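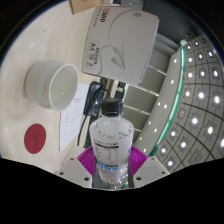 A clear bottle, a black cap and a white cup on the break table at Brestora.

About Brestora

We sell drinks for offices, and the small things that gather around them: bottles, cups, coasters, trays, and the rack that holds the trays until somebody borrows it for printer paper. It is a modest line of work and we take it more seriously than our families would like.

Brestora started when Zanele Rampersad and Remo Egger shared a desk at a furniture importer in Prutovham. The firm spent a great deal on chairs and nothing on what people drank while sitting in them. Zanele wrote a memo. The memo was ignored with real thoroughness, and by December the two of them had rented a unit behind the bus depot and bought 400 cups from a hotel that was closing. We still have 90 of the cups. The hotel's sugar tongs are also available, if you ask.

Today we supply 248 offices, plus one dentist who insists on being counted separately. Each gets a delivery on a fixed day, a shelf set up the way its people want it, and a visit from Humaira Durrani, who will move the coasters to where cups get put down. This is rarely where the coasters were. She has views on coasters. Ours are round, and she can tell you why, though you should sit first.

Yasaman Ghaffari runs the tasting table, a pale thing by the window where new drinks wait their turn. A bottle gets on our list if people finish it and then ask what it was. Plenty have failed the second part. Yasaman also reads labels in full, small print included, and has sent back two shipments over a comma.

Paavo Heiskanen drives the van. He came with us when we took over the Lappalainen route, along with a hand truck and a firm belief that no elevator should be trusted before 9 a.m. He has been right often enough that we stopped arguing — he takes the stairs, and the crates arrive.

We do not do vending machines, motivational mugs or anything with a subscription app. Call before noon and one of us will pick up. After noon it will probably be Remo, and you should allow extra time.

Related
Delivery days and routes
How we set up a shelf
The Prisden tray: sizes and spares
Returning empties
Contact Brestora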